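Subject: Re: [zinamgate-users] Grasp planner picks the rim of cans, not the wall

Hello all,

thank you for the quick answers. I reply to the earlier message below and then describe what I changed. The wrist view at contact, with the planner from the main branch: 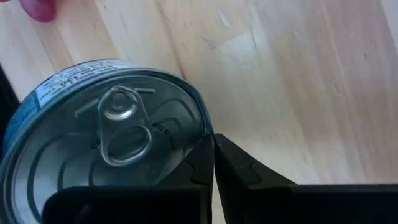

1. What was asked

> On Lilta we run Zinamgate with the default contact cost. For tall
> objects it is fine. For low and wide objects, the chosen grasp is
> often at the top edge, and one finger comes to the rim while the
> other one stands beside it. Is this the perception or the planner?
> We have tried to lower the approach speed and this changes nothing.
> Also, does anybody mask the fingers in the wrist depth before the
> fit? Our fit seems to include them.

My answer is: both, but mostly the perception. The can in my test is squat, like a tuna tin, with a ring-pull on the lid. The lid is shiny and has ridges, and the depth on it is poor. The bright bands give holes, and next to the holes there are points which float above the real surface. The plane fit takes these points and puts the lid too high. The planner then believes that the wall also goes up to this height, and it places the contact at an edge which does not exist.

You can check this without moving the arm. Save one cloud from the wrist sensor, run the fit offline, and draw the fitted plane together with the raw points. If the plane is above the rim, you have the same problem as me.

2. The fingers in the cloud

Yes, please mask them. Our fingers are matt black and return few points, so for a long time I thought the mask was not needed. But the few points which do come back are exactly beside the rim, and the circle fit likes them very much. It moves the centre towards the gripper.

I do not use a learned mask. I take the finger meshes from the robot model, make them a little bigger, project them with the current joint values and remove everything inside. It is cheap and it does not need training data. The only condition is a good hand-eye calibration. If yours is old, do this first — the mask will otherwise cut away a part of the object.

3. The change in the planner

The default cost has a term for distance to the object centre and a term for surface normal. At the rim, the normal is an average between lid and wall, so it passes the test although it is not a real side contact. I added a third term which punishes contacts close to any strong curvature. In the config it is called rim_margin, in millimetres. Zero gives the old behaviour.

I also changed the order of the candidates. Before, the planner stopped at the first candidate under the limit. Now it collects up to 300 candidates and sorts them. On our computer this adds 28 ms to one planning call, and I think this is acceptable for a pick, but perhaps not for those who replan in a fast loop.

4. Results so far

I replayed 3,121 recorded clouds from our Woltton cell with the old and the new code. In 356 of them the old planner had put a contact on the rim. With the mask only, more than half of these moved down to the wall. With the mask and the margin together, a small group remains, and in all of those I looked at, the lower part of the object was outside the view. The fit then has only an arc of the rim to work with, and the height of the object must be guessed.

Please note that this is replay only. I have not yet run the new version on the arm for long enough to say something about real grasps.

5. Open questions

— For the case with only an arc visible, I would like to use the cloud from the approach pose and keep it until contact. Li has a buffer for this, but its time stamps are from the driver and not from the sensor. Has anybody corrected this?

— Should rim_margin depend on the finger width? At the moment it is a fixed number, and with narrow fingers it is probably too careful.

— The light from above makes strong reflections on metal. A shorter exposure helps the depth on the lid but makes the dark parts worse. I would be glad to hear which exposure you use.

The branch is called rim-cost. It builds against the February release, and the tests pass except the one for the simulated suction cup, which was already failing before my change. I will open the merge request when somebody else has tried it on a different gripper.

With best regards from the Woltton cell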